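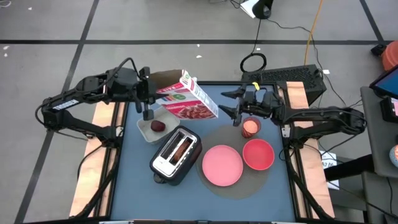 4. Setting up the Wurex grain mill for first use

Read this section before you plug the mill in. Setting up takes one person less than an hour, and most of that is cleaning. If you have the hand-cranked Arno model, go to section 6, as the steps for the hopper and stones are different.

4.1 Choosing a place

Stand the mill on a firm, level worktop, within reach of a wall socket. Keep it away from the cooker and the kettle. Steam gets into the milling chamber and turns fine flour to paste, and this is the most common fault we are asked about.

Leave a gap of 7 cm behind the motor housing for the air vents.

Caution: Do not run the mill from an extension lead that is also feeding a toaster or heater. The motor draws 370 watts in normal use, and more when it starts.

4.2 Fitting the stones

1. Check that the mill is switched off and unplugged.
2. Turn the hopper anticlockwise and lift it away.
3. Wipe both stones with a dry brush. Do not wash them.
4. Seat the lower stone on the drive shaft. The flat side of the hole must line up with the flat side of the shaft.
5. Press the upper stone into the hopper ring until it clicks.
6. Put the hopper back and turn it clockwise to the mark labelled 3.

Note: Mills made before April 2019 have a hopper ring held by screws. Tighten these by hand only. The ring will crack if you use a power driver.

4.3 First milling

The first batch clears stone dust from the chamber and must be thrown away. Use plain white rice, which is cheap and leaves the stones clean.

1. Place a bowl under the spout.
2. Switch the mill on with the hopper empty.
3. Pour in one cup of dry rice, slowly.
4. Let it run until the sound of the motor rises, then wait 45 seconds and switch off.
5. Throw away the flour and brush out the spout.

If the flour still looks grey, repeat with a second cup.

4.4 Oats, wheat and rye for breakfast use

For porridge meal, set the hopper to the coarsest mark. Rolled oats are already pressed and tend to clog, so use whole groats. Wheat and rye can go through at any setting — start coarse and turn the hopper down a little at a time while the motor is running.

Shop-bought cereal with sugar, honey or dried fruit in it must not go through the mill. The sugar melts on the stones and sets hard. Nuts and oily seeds do the same, though more slowly.

Caution: Never turn the hopper to a finer mark with the motor stopped and grain between the stones.

4.5 Spare parts

Stones, rings and brushes can be ordered from Tandska or through the Sutherland shop. Give the serial number found under the base.

Section last revised June 23, 2019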